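Section 4: Lining, Filling and Emptying the Kitchen Bin

Welcome to the part of the guide that most people skip and then come back to in November, when the windows are shut and the kitchen has started to smell a little. A bin is a simple thing, we know, but a few small habits make it pleasanter to live with, and we have gathered the best of them here from our own homes and from the many kind letters that came in after the first edition of the Sistari Home Guide. Marjan Bagheri put together most of the steps on lining, and the notes on smells and washing come from Annick Marchal, who has raised a large family in a very small apartment and knows her subject!

Before you start

Have these within reach, so that you aren't opening drawers with your elbow halfway through:

A fresh garbage bag, big enough to fold generously over the rim
A sheet or two of old newspaper or a paper towel
A damp cloth and a little dish soap
A spare bag, in case the first one tears

Note: To choose a bag, measure all the way around the rim of your bin with a piece of string and lay the string flat along a ruler. Bags are usually sold by their flat width, so double the number on the packet and compare it with your string. The bag should be a little bigger than the bin all around. If it comes out the same size, you will be fighting with it every single time, and we would much prefer that you bought the next size up.

4.1 Choosing a spot

1. Stand the bin on the floor, close to where you do most of your peeling, chopping and unwrapping. For many families that turns out to be the end of the dining table, and a bin beside the table is perfectly fine as long as nobody has to climb over it to reach a chair.

2. Leave enough room to lift a full bag straight up. You want your arms free on both sides.

3. Keep it well away from the stove, the heater and any sunny patch of floor. Warmth is no friend to a kitchen bin.

4. If you have a tablecloth that hangs down near the bin, check that the hem doesn't trail into the opening. A wipe-clean cloth is a great comfort here, as crumbs and drips can be dealt with in one pass of the damp cloth.

4.2 Putting in the bag

1. Wipe the inside of the bin and let it dry. A bag slides into a dry bin so much more willingly than a damp one.

2. Lay a folded sheet of newspaper in the bottom. It will catch any small leaks and can be thrown out when you next change the bag.

3. Shake the bag open. If it clings to itself, rub the top edge between your fingertips until the layers come apart (slightly damp fingers help).

4. Lower the bag in and push it down gently with your hand until it touches the bottom. Smooth out the trapped air by running your palm down the sides.

5. Fold the top edge outward over the rim, all the way around, so that a good cuff of bag hangs on the outside. Go around once more and tug any place where it looks skimpy.

Caution: Please don't stretch the bag tight like a drum. A tight bag slips off the rim as soon as something heavy lands in it, and then you are fishing about for the edge underneath last night's dinner.

4.3 Filling the bin through the day

This is where the good habits really pay off, and they take no time at all once you are used to them.

1. Drop heavier, solid things in first where you can, so that they settle at the bottom.

2. Squash wrappers and thin plastic bags in your fist before you let go of them. They spring back a bit, of course, but even so they take up far less room.

3. Tip long or round containers in at a slant if they won't lie flat, and keep pointed ends away from the side of the bag.

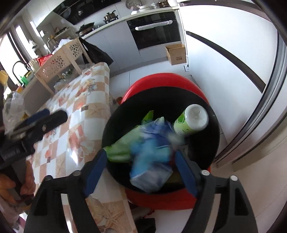

Fig. 4-1. A lined bin in use, with the edge of the bag folded over the rim.

4. Scrape wet food scraps into a paper towel or a used wrapper and fold it closed before it goes in. Annick swears by this one, and she is quite right.

5. When the contents come near the rim, stop and change the bag. Do resist pressing everything down with your foot or your hand! There may be something sharp in there, and a packed bag is the one that splits on the stairs.

Note: If your town collects plastic or metal separately, sort those pieces out before they reach the bin. Rinse them quickly and set them aside in a bag of their own. Local rules differ a great deal, so a look at your collection leaflet is time well spent.

Caution: Never put batteries, hot ashes, broken glass without wrapping, or pressurized cans that still have something in them into a kitchen bin.

4.4 Taking out a full bag

1. Unfold the cuff from the rim and gather the edges together in one hand.

2. Squeeze out a little air, turning your face away as you do.

3. Twist the neck and tie it firmly.

4. Hold the bin steady and lift slowly. If the bag seems stuck, tip the bin a little to one side to let air in underneath, then lift again.

5. Should you see a drip or a small tear, slip the whole thing into your spare bag right away.

4.5 Washing the bin

Kenneth Agbayani, our most patient tester, washes his every second bag change and finds that quite enough. Add warm water and a squirt of dish soap, let it stand while you have a cup of tea, then swish, scrub and rinse. Pay attention to the underside of the rim, where sticky little splashes like to hide. Dry a glossy bin with a soft cloth, as scouring pads will dull the shine and the scratches hold on to dirt afterward.

Leave the bin upside down until it has dried completely, and then go back to step 1 of section 4.2. Storing spare bags and cleaning cloths is covered in section 5.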